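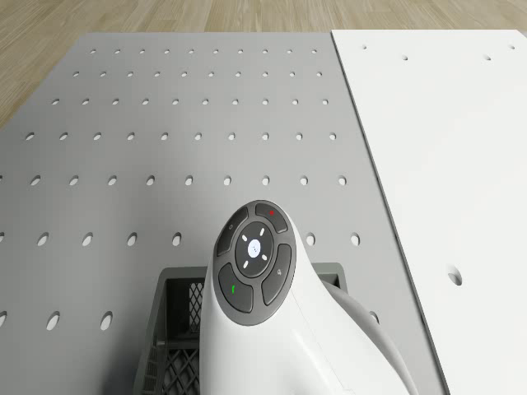

Setting up the Maser cell, and keeping it set up
Speaker notes, Flullbridge automation evening, November 4, 2020

Opening (keep it short)

Hi everybody, thanks for coming. I look after one robot cell at Poduval. We call it Maser, and I've spent more time with it than with most of my relatives. I want to talk about the dull end of the job: what the arm stands near, what it reaches over, and how I keep the model and the real thing telling the same story.

Leave the render up while people sit down. Ask who has ever moved a table "just a little" and lost an afternoon. Wait for hands.

The table

Start with the gray panel with the holes. I love a grid of holes! Everything I put down gets an address, row and column, and I write that address on the job sheet. If a crate gets bumped I can put it back without teaching the whole job over again.

Then the white board next to it. It has far fewer holes, so it's no good as a ruler, and for a long time I treated it as if it were one more piece of the same table. Big mistake. In the model there's a clear edge where the two meet – point at the long seam – and the board looks a little higher than the panel. I had both at the same height in my first work plane. Every place move that crossed the seam came down 3 mm too low, and I blamed the gripper for two days. Now each surface gets its own plane.

(If somebody asks: yes, I measure both of them again after any move. Feeler gauge, nothing fancy.)

The crate

The crate has a solid rim and mesh sides. Teach from the rim. I tried taking points off the mesh once and got a different answer every time I jogged in. Two corners of the rim and one point along a side, and I'm done.

Also, look how close the white body is to the crate. From this angle it hides most of the near side. So before I sign off on a crate position I swing the view around and look from the far end as well, both on the screen and on the floor. Walk around your cell, please. It's free.

The buttons

Dark panel, curved buttons, round dial in the middle with a white button at its center. Red mark on one button, green mark on another, across from each other. When I show new people the cell I have them find those two marks before anything else, then read the manual page for each one out loud. It feels silly. Do it anyway.

Wipe the grooves between the buttons with a dry cloth. I used to spray cleaner straight on, and I don't recommend it. Spray goes on the cloth, if you use any.

Story here: the Burnach job. We came in after the January shutdown, the program ran 35 cycles clean, then drifted. It was a loose bolt under the table. (Pause. People usually groan.)

My routine

Every 400 hours: check the base bolts, check both planes, run the crate corners at slow speed, wipe down, save a backup. It takes me 55 minutes if the phone stays quiet. I keep the backup in two places and I put the date in the file name, having once restored a very old one by accident.

After any change on the floor, I change the model the same day. If I wait till the next morning I've forgotten which hole the crate went to – ask me how I know.

Questions

Likely ones: how I set the slow speed (a quarter of the job speed for me), whether I'd pin the crate down (I would, and I'm working on it), and whether they can have the checklist. Copies are on the chair by the door. Take two if your night shift steals things like mine does.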